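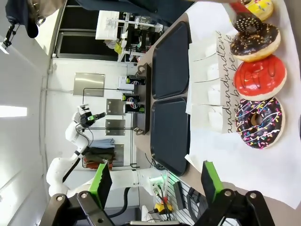

4. Sharing the Counter

4.1 Why we moved to a shared counter

Up to this point in the paper, Waltora has had the table to itself. The arm looked, reached, grasped and placed, and if an object was somewhere at the start of a reach, it was still there at the end of it. That is a comfortable way to develop a policy, and we do not regret having started there, but it leaves out most of what makes a snack counter hard to work at. People lean in. They take back a donut they have just put down, or slide a tray a few inches to the left to make room for a sleeve, and they do it while the arm is already on its way to where the tray used to be.

This section describes what happened when we let people do those things. We wanted to learn whether a policy trained on ordinary demonstrations would cope with a changing counter if it were simply asked to look more often, or whether it needed to be told in some more direct way that its plan had gone stale. Our answer is mostly the second, with some reservations that we try to be frank about in Section 4.5.

4.2 The task and its setting

An order consists of a drink and a donut, to be placed on a black serving tray. Two trays are kept on the counter so that one order can be laid out while the other is waiting, and this small decision gave us more trouble than any other part of the setup, for reasons we will come to. The donuts differ in glaze and topping, and the order names the one that is wanted by its appearance: red glaze, chocolate with sprinkles, yellow glaze and so on. Cans are called for by name. The paper packaging is white with black cursive lettering, and we chose it partly for how awkward it is. It is light and springy, and a fingertip that arrives even slightly too low will push it along instead of gripping it.

The loose donuts rest on a sheet of white paper. We began without the sheet and put it in for cleanliness, and only later noticed what it had done to the wrist view. Glaze stands out very well against white, and the color model had quietly come to depend on that. The packaging, being white as well, became harder to find wherever it overlapped the paper. We considered switching to a colored sheet and decided against it. A real counter is going to have some combination like this sooner or later, and we preferred to meet the problem in our own lab.

The gripper carries soft green fingertips. We had tried a firmer set in February, on the grounds that they would close on a can more securely, and they did, but they left deep dents in the dough and picked up so much glaze that the can which came next tended to stick. The softer tips are kinder to the donuts and only a little worse with cans. Between orders we wipe them down with a damp cloth, a habit that sounds too small to put in a paper but that any reader hoping to repeat this work will want to adopt early.

Waltora receives two views at each step. The wrist camera looks out past the fingertips and gives the close detail needed for the last part of a grasp. A fixed camera covers the counter from the side and takes in the arm, both trays and whoever happens to be standing there. Neither is enough alone. The wrist view loses the trays completely during some reaches, and the side view is regularly blocked by a sleeve or by the arm's own housing at just the moment one would most like to see past it.
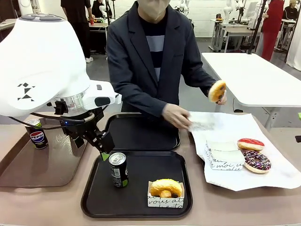

Figure 2. The shared counter from the fixed camera. A person holds a glazed donut at the paper sheet while the arm's gripper hangs above one of the black trays; the tray in front holds a beverage can and a donut in white paper packaging.

4.3 Stale plans and how we mark them

The version of the policy described in Section 3 predicts a short run of motions, carries them out, and then looks again. Shortening the run makes the arm more attentive, and it was naturally the first thing we tried. It also makes the arm hesitant. With very short runs, the gripper would begin to lower toward a donut, look, change its mind by a hair, begin again, and hover over the paper in a way that the people working next to it found oddly unsettling. One of them compared it to being behind somebody at a buffet who cannot choose, and we have not found a better description.

The change we finally settled on is modest. Alongside its motions, the policy now predicts a small summary of what it expects the counter to look like by the end of the run. We call this summary the Roman, after the folded window shade, a joke from an early whiteboard session that had worn itself into the code before anyone thought to rename it. While the arm moves, the same summary is computed from the live views and compared with the predicted one. When the two drift apart by more than a set amount, the rest of the run is thrown away and the policy starts fresh from what it sees.

What matters is the choice of what goes into the summary. Our first attempt was built from whole-picture features, and it raised the alarm every time a person shifted their weight or a colleague walked past in the background. That is a great deal of walking, as our lab is a busy room with other arms and other projects going on behind the counter. We then limited the summary to the supports: the trays and the paper, along with whatever rests on them. A hand passing over a tray changes it briefly, and we allow for that by asking the mismatch to last through several looks before it counts. A tray that has been moved stays moved, and so the mismatch stays too.

The threshold was tuned by Sarita Lodhi over a long and patient stretch of afternoons at the counter. She did this by moving things herself, first in large ways and then in smaller and smaller ones, until she reached the point where the arm stopped noticing and the placement still came out fine. We think this is a sensible place for a threshold to sit. A shift that does no harm to the result doesn't need a response.

4.4 Training data and comparison

All models in this section were trained on the Vomau collection, which held 2267 demonstrations when we froze it on Dec 26, 2020. Most of these show a single order being laid out by a teleoperator with no one else at the counter. A smaller part was recorded with a second person reaching in, and those demonstrations were never scripted. We asked the second person to behave as they would if they were hungry and slightly impatient, and that instruction turned out to be easier to follow than any of the detailed ones we had written beforehand.

For comparison we use Lakodus, our earlier policy, trained on the same collection with the same two views. It has no summary and always completes the run it has predicted before looking again. We gave it the run length at which it had performed best on the quiet counter, and we believe this to be the fairest choice available, though a reader could reasonably argue for a shorter one.

Each policy was tested on 20 interrupted orders. In an interrupted order, a person changes the counter once the arm has begun to move, either by relocating a tray, by taking away or swapping a donut, or by putting something down in the spot the arm was heading for. The same list of interruptions was used for both policies, in the same sequence, and an order counted as complete only if the right drink and the right donut both ended up on the right tray without help.

Lakodus completed 2 of its interrupted orders. Waltora completed 13. On the quiet counter the policies were close enough that we would not care to claim a difference, and this reassured us that the summary was not making the arm worse at the plain version of the job.

4.5 Where it still goes wrong

The failures that remain are of a few kinds, and we would like to spend a little time on them, as we learned more from these than from the successes.

The most common has to do with the two trays. They are the same shape and the same black, and when a person slides one toward the other, the summary sees a tray more or less where it expected a tray. The mismatch is small and the arm carries on quite happily, setting the can down on the wrong order. A person would look at what was already on each tray and work it out from there. Our policy has access to that information in principle, and in the recordings one can see it lean the right way now and then, but it does not do so reliably. Putting a colored mark on each rim made the trouble vanish, and we left the marks off in all reported trials.

A second kind concerns donuts that are being held. When someone picks up the donut that the arm was about to grasp, Waltora notices that it has left the paper and discards its plan, as it should. It then looks for the donut again, finds it in the person's hand, and on a few occasions began a slow reach in that direction. The speed limit and the force limit were both active throughout, and the operator stopped the arm each time well before contact. Even so, we did not like it. We have since added demonstrations in which the teleoperator waits with the gripper drawn back until the object is put down, and the behavior is less frequent with these included, but we have not yet tested the new model on the full list and report no result for it.

The third kind is plain bad luck with packaging. A push from the side can turn a paper package so that its edge faces the wrist camera, and seen that way against the white sheet it nearly disappears. The arm goes looking elsewhere. Sometimes it comes back, and sometimes it takes hold of a neighboring donut with what looks from the outside like complete confidence.

We also want to mention the reservation promised earlier. The people who did the interrupting were members of our own group, and they had grown used to the arm over many weeks. They knew how fast it moved and, without really meaning to, they gave it room. Watching the recordings back, one can pick out moments when a hand slows down a little as the gripper comes near. A newcomer might not do that, or might do it far too much, and either would change the numbers. A study with visitors at the counter is being prepared, using the same orders and the same trays, and the interruptions in it will be left entirely to them.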